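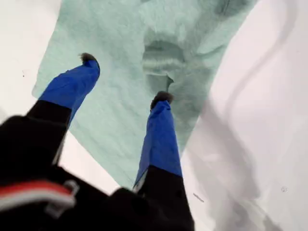
August, 7.40 am, before the tumblers start up

Fresh wrap on both fingers last night and I'm already happier with it. The old stuff had gone furry at the edges and was dragging on the towelling. Blue again this time, same roll, pulled tighter. I left the dark pads on the tips alone. They've got life in them yet and I don't want to change two things at once (I did that in the Mertens trial and spent a whole afternoon chasing my own tail).

Green towels again today. They're a pain, if I'm going to be rude about a customer's linen. White on white it struggles with, fair enough, but the green ones it can see perfectly well and it still goes for the flat part half the time when there's a lovely fat fold sitting right there begging to be pinched! So the job for the morning is getting it to like folds.

First go: approach height as it was. 17 picks out of 28. Most of the misses closed on nothing, and a couple took two layers and brought the sheet along for the ride.

Second go: came down 4 mm lower and slowed the last bit of the descent. Much nicer to watch. Stopped counting when the delivery came in, sorry, will redo properly. Whoever's on after me, please write the height on the whiteboard and not on your hand.

10.15, tea

Long chat with Thandeka Jacobs at the sorting bench. She's been separating Valtine's spa linen by hand for years and she can tell a bath sheet from a bath mat with her eyes shut. I asked what she'd want the arm to take off her, expecting her to say the lifting. Nope. She wants it to do the untangling, when everything comes out of the bag in a knot and you have to haul. That's what gets her wrists. The folding she'd like to keep, thanks very much, it's the part where you get to stand next to someone and talk.

I'd had it down the other way round in the plan. We put folding first since the folding demo is what got the Tandano money over the line, and I don't think any of us went and asked the bench. Bit embarrassed about that.

Other things she brought up, writing them down before I forget:

- The bench got moved over to make room for us and now the afternoon sun is right in their eyes. Easy fix, a blind. I've put in for one.
- When the arm stops, somebody from sorting has to walk over and clear it, and that walk doesn't show up in anyone's numbers. She reckons it's happening more than we think. I'd believe her over our log.
- People want to know what happens to the casual shifts. I said I didn't know and I'd ask. I do need to ask, and not in an email.
- Two of the newer ones have only ever fed the arm and never sorted. She's worried they won't learn to spot stains or a torn hem. The arm certainly won't tell them.

That last one has been rattling around my head all morning. We've been talking about training people for the machine and the actual laundry training has sort of slid off the roster. Could they swap over at each break? Costs nothing that I can see.

1.30 pm

Back on it. Redid the lower approach with a proper tally sheet: 226 on the cycle counter when I started, so whoever checks can work out which picks were mine. Better on folds, still hopeless on corners. Had one where it pinched the very tip of a towel and I cheered out loud, and then it let go.

Muneck rang about the next lot of pads. Told them same material, slightly rounder if they can manage it, no rush.

To do:

- Move "untangle" up the plan, talk to the others first
- Ask about casual shifts, face to face
- Stop button within reach of the bench, so there's no walk to it
- Add a column to the log for who cleared the stop
- More blue wrap, we're nearly through it
- Get Thandeka to come and bunch a few towels the way they come out of the bag. Mine are too tidy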